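The Rules on the Wall at Silura

The rule sheet at Silura fits on one page. It hangs beside the door of the long room where people use hand-held grippers to record everyday tasks, and later, on another floor, robot arms are trained on what was recorded. The sheet has been rewritten since January, when the company lost 70 recordings from one week of work. Nothing had broken. Two operators had been closing the fingers at different points on the same object, and the people who sort the recordings could not tell which way was meant.

"We had a safety rule for everything and a work rule for almost nothing," says Zyanya Galindo, who wrote the new version. She had spent years on a packing line at Kauppinen before she came to Silura, and she says the sheet owes more to packing than to robotics.

Most of it is short. Fingers start fully open. The operator approaches at a speed another person could follow by eye. Contact comes from both sides, and the grip is held for 2 seconds before anything is lifted or let go. If an object shifts, the operator does not chase it. The fingers open, the hand goes back, and the take begins again under a new number.

The rule that caused the most argument covers tall, narrow things that stand on a base. Some operators liked to take them high up, where there is more room for the hand. Galindo wanted them taken low. A small sideways push near the top has a long lever to work with, and a light base will tip. The low grip won, and operators now practice it before they record.
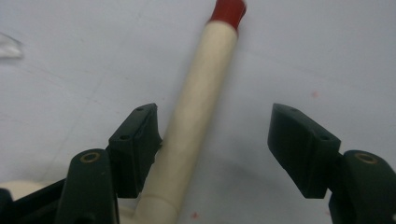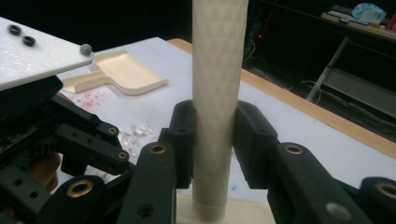

The other half of the sheet deals with upkeep. Pivots on the fingers are checked for play at the start of each shift. Screws are checked by hand, with a driver, and looking at them does not count. Every tool gets a full inspection after 100 hours of use, and finger pads are replaced after 2000 closures even if they look fine. Galindo set that last figure low on purpose and expects to raise it once she has a year of records.

Birnby, a smaller shop that does similar work under contract, has borrowed the sheet and changed it. Its operators may correct a grip in the middle of a take, provided they mark the recording. The thinking there is that a robot will sooner or later miss its hold and should have seen somebody recover from a miss. Galindo does not disagree, but she wants those takes kept in a separate folder with their own instructions, and she has not had time to write them.

There is also the matter of the table. An early draft said it had to be wiped clean between takes. Operators objected that real tables are seldom clean, and that a robot trained only on bare surfaces may do badly on any other kind. The present wording says the path of the fingers must be clear and leaves the remainder to the operator. Cables must stay out of the walkway. Drinks are banned from the room entirely, a rule carried over from the old sheet word for word.

New operators work beside an experienced one for their first two shifts. They are given the page, asked to read it aloud, and then asked to do each step while saying which line it comes from. It is slow, and a few people find it childish. Jerex, the firm that supplies Silura with temporary staff, asked for a video in its place. Silura made one, and kept the reading too.

The sheet is due for another revision. Galindo keeps a pencil on a string next to it, and the margins are already half full. The latest note asks whether the hold should be longer for soft objects. Someone has written "yes" under it, and someone else has asked how long.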